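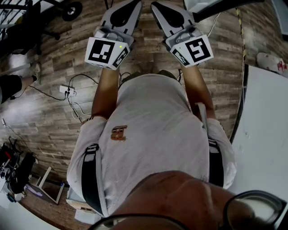
Momley wrote that a slow floor drain and a gurgling tub on the same branch usually point to the vent, and asked whether the original poster had run a hose down the stack yet.

Original post, from slabhouse_simville
Basement floor drain backs up when the washer discharges. House is on a slab addition, 4 inch cast iron under the old part, PVC after that. Cleanout is 8 feet inside the front wall. I ran a rented 50 foot cable and pulled back a little grit, no roots. It drained fine for a week and then the same thing on Wednesday. Upstairs fixtures are normal except for the tub gurgle. Is this a vent problem or a belly in the line? I would like to know before paying for a camera inspection.

Raudsepp
A blocked vent makes a drain slow and noisy. It does not normally push water up through a floor drain. Backup during washer discharge means the line downstream of that drain can't take the flow. Modern washers pump out fast and will show a partial restriction that a sink never will.

Cable size matters. A 3/8 inch cable with a small head will bore a hole through sludge and leave most of it on the pipe wall. In old cast iron you want a cutter close to the pipe diameter, or jetting. Check the transition coupling from iron to PVC too. If the two pipes are offset there, lint catches on the lip.

Get the camera after the line is cleaned, with water running. Standing water over the lens for several feet is your belly. I paid 135 for mine in Predley, recording included. Ask for the footage marked from the cleanout.

drainfield_208
Had the same thing, it was lint. Put a screen on the washer hose and clean it every few loads. Don't pour acid in there.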